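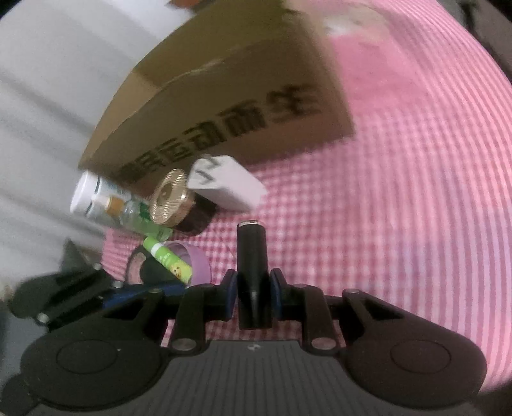 Small items on the checked tablecloth, with the cardboard box behind them.

November. Household diary, Histberg residence, second floor.

The review of small items was resumed at 4 p.m. in the common room, the contents of the desk drawers having been brought through before lunch. Mr. Obed Yakubu was present for the first hour and signed the key book on leaving. The pink-and-white tablecloth remained in use as the sorting surface, as agreed at the start of the month, and is to go to the wash when the work is finished.

The glue stick is the green one with the cartoon sticker on its side. It is assigned to the craft shelf together with the lilac tape. Residents have asked on two occasions that glue and tape be kept in one place, and the shelf has been relabeled to suit. The navy pen goes to the front desk, where pens continue to go missing at a rate the desk finds tiresome.

The bottles required more discussion. It was decided that the white one and the small clear one with the orange-tan cap should both be held in the washroom cabinet until their owners come forward. A notice will be posted for seven days. Anything unclaimed after that will be dealt with under the usual rule - no bottle is to be passed from one resident to another, whether opened or sealed.

The round compact is to be kept at the desk in an envelope. The container with the gold-colored lid was put forward by Mr. Yakubu for the sideboard, on the grounds that the lid is handsome and the sideboard is plain. I recorded no objection. The white block with handwriting on it is to stay with the stationery for the present. I did not attempt to make out the writing and have left a line open in the register.

The brown box with the Chinese printing along its side is approved for reuse. The Korletey annex has requested boxes for its winter linens, and one of this kind will serve if the flap is taped down. It should be marked on a plain side so that the label can be read from the corridor.

Register entries were completed as far as line 19. Five lines remain from the previous session, all of them concerning keys, and these were carried forward without discussion. The Draveo cabinet is still awaiting a new hinge and should not be loaded on the upper shelf.

The radiator in the common room was noisy again from 5 p.m. and has been reported. Supper was served late. The white cloth is to be folded and returned to the linen room in the morning, and the table cleared before the breakfast trays are brought up.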